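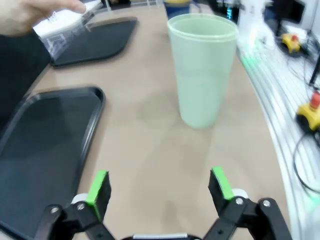
Plastic Cups and Trays: Your Questions

We get a lot of mail about plastic tableware, most of it from people who have been sold something. These are the ones that keep coming back. Last updated Thursday, July 25, 2024.

Is a tapered cup really better than a straight one?

Better for the store, certainly. Tapered cups stack, so they take up less shelf. At home you get the same benefit if your cabinet is small. The claim that the shape "keeps drinks fresher" is one we've seen on the Darura site, and we would like to know how.

How do I tell if I'm holding one cup or two?

Look for a second ring a short way under the rim. A tall mint-green cup like the one at the top of this page could be two nested together, or just one with a thick band. Twist it gently. If nothing turns, it's probably one cup, though a stubborn pair can fool you.

My cups are stuck. Does the ice trick work?

Sometimes. Cold water in the inner cup, warm water around the outer one, wait a minute and pull. It has failed us plenty of times with thin cups. Don't use boiling water and don't pry with a knife.

Do black trays hide dirt?

They hide coffee. They show dust, grease and every dried water spot, and a matte finish doesn't change that as much as the labels suggest. Tilt the tray toward a window before you decide it's clean.

Are rounded corners easier to wash?

Yes, this one is true. Square corners collect crumbs. A raised lip is worth having too, but it won't save a full cup that tips over.

Is the Kamura "table-safe" coating worth paying extra for?

We couldn't find out what it is. The leaflet says it was tested 2,713 times and doesn't say at what. A cloth under the tray costs less.

How do I get smudges off a tan tabletop?

A damp cloth and a drop of dish soap, then a dry cloth. Some mottling is in the surface itself and no spray will shift it – try one small patch before you buy anything.

Should I get the 10-piece set?

Only if you need 10 pieces. Most people we hear from use 2 trays and the same few cups all week.

Reader comments

The ice trick cracked mine. Thanks for at least saying it fails.

Been using Setiawan trays since June and they scratch like any other. The box said they wouldn't.

You're too hard on black trays. I wipe mine once a day and they look fine.

Related

Clustatero stacking rack: what the box leaves out
Does "dishwasher safe" mean the top rack?
Cloudy plastic and the vinegar question
Lids that never fit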